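Cube pose jumps when the arm comes close - student project

Posted in: Robotics clubs and classes
Asked by lilanden_lab, 2020-06-18

Hello to all. I am in a student team in Lilanden and our project is to pick up a small cube with a robot arm and put it on a printed fixture. The cube and the fixture have square markers on them, and we also keep a flat plate with four markers on the table as a reference. The table is black and the backdrop is green.
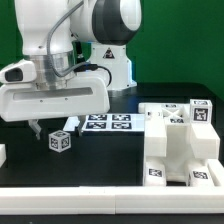 Our table, with the gripper open over the cube and the fixture on the right.

When the arm is far away, the cube position is very stable. When the gripper comes down, the position of the cube jumps to one side and sometimes the cube turns by a quarter in the software. We calibrated the fixed camera 2 times and the error was small both times. I saved 3930 readings of the cube in one run, and 3873 of them are good. The bad ones are all from the last part of the approach. Our demonstration is at the end of June and I would like to understand this before I change the code.

Is it the light, the marker size, or something else?

helaria_bench
I had the same problem in my class last year. For me it was the marker size together with partial covering. A small marker has few pixels, so when a finger or its shadow touches one corner, the software still finds a square, but the corners are wrong. Check first if your bad readings come from only one face of the cube. If yes, do not use a single face when the gripper is near - take the pose from all visible faces together, and throw away the reading if only one is left.

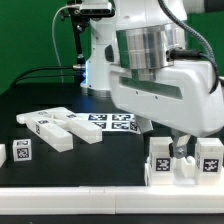

Then look at your reference markers also. If the arm passes in front of one of them, and your program computes the table position again in every cycle, the whole table will move a little in the software and the cube will move with it. We measured the table once at the start, with the arm parked, and kept this value until the end of the run. After this change I had only 8 bad readings in a full afternoon. Please also leave a white border around each marker. If you cut it too close, the detection on a black table becomes weak.

gristville_club
more light. worked for us

lilanden_lab
Thank you both. I sorted the bad readings and almost all of them have only one face visible, so helaria_bench is right about that part. The table position was also computed in every cycle - I did not know this, it was in the code from the older team. I have changed it and will run the same test again on Monday. The lamp we will try after, one change at a time.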